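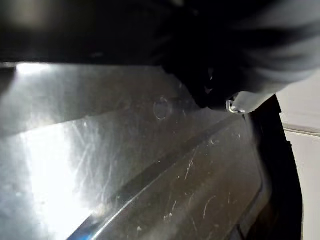
Black fabric over the steel, with the little metal ring showing.

I spent most of the morning on the steel counter in the back kitchen, and the cloth covers that go with it. I had put it off since January. The counter came from a bakery on Conville Road that was closing, and I paid 40 dollars for it, plus two trips with a borrowed truck. It was scratched when I bought it and it is more scratched now. I don't mind that. A work surface is supposed to get marked up.

The covers are another matter. I have three of them, all black, cut from the same bolt of heavy cotton. Fitriani Ngau sewed them for me the year I moved in. They go over the mixer, the grain mill and the big stockpot, which are too heavy to put away and too ugly to leave out. Each one has metal rings so it can hang on a hook when it isn't in use. Black was my choice. Flour shows on it right away, and I figured that would make me wash them more often. It didn't.

I washed all three in cold water with plain detergent and no softener. The first time I used softener, and the cotton came out with a coating that held on to lint for months. They get line dried. The rings are fine in the washer if you turn the covers inside out and put each one in a mesh bag. Without the bag they bang around and chip the enamel.

For the steel I used dish soap first, then a paste of baking soda and water on the stubborn parts. Rub along the length of the sheet if you can. On mine the scratches already go every which way, so it makes little difference, but on a new counter I would be careful. There is a round mark in the metal that I have tried to get out with soap, vinegar and the paste. Vinegar did nothing. I have stopped trying. The bend in the sheet collects crumbs, and an old toothbrush is the best tool for that.

I finished with a dry towel, then a few drops of mineral oil on a rag, wiped on and wiped off again. Too much oil and everything you set down slides. The whole job took 2 hours, not counting the laundry.

While the covers were off I went through the shelf underneath. I found 17 jar lids that fit no jar I own, a bag of Umuvano coffee I had been looking for, and the manual for the grain mill. The lids went in the recycling. The coffee was old but I made a pot anyway and it was all right.

One cover has a seam starting to go near the hem. I'll fix it by hand this week before it gets longer. Next on the list is the pantry door, which still sticks when it rains. I have the plane and the sandpaper, so I just need a dry day and someone to hold the other end.

Posted June 26, 2022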